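4. Weighing Procedure

The portions for the Kakura bread trial were weighed on an electronic scale standing on a table covered with a black cloth. The cloth was chosen so that spilled flour could be noticed and brushed away before the next portion. The clear cover was left in place over the pan whenever the scale was not in use.

Each batch was planned at 800 g of dough. After baking and cooling, the first loaf weighed 700 g and the second 656 g. Imelda Abella entered the readings in the group's table, and a second student checked them.

The second loaf had been left in the oven longer than the recipe stated, and its weight should be read with this in mind. The group recommends that the Talavera recipe be repeated in July with a fixed baking time and that every loaf be weighed twice.

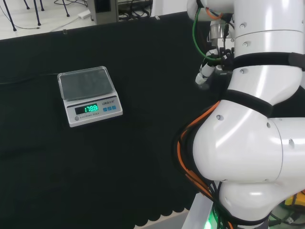
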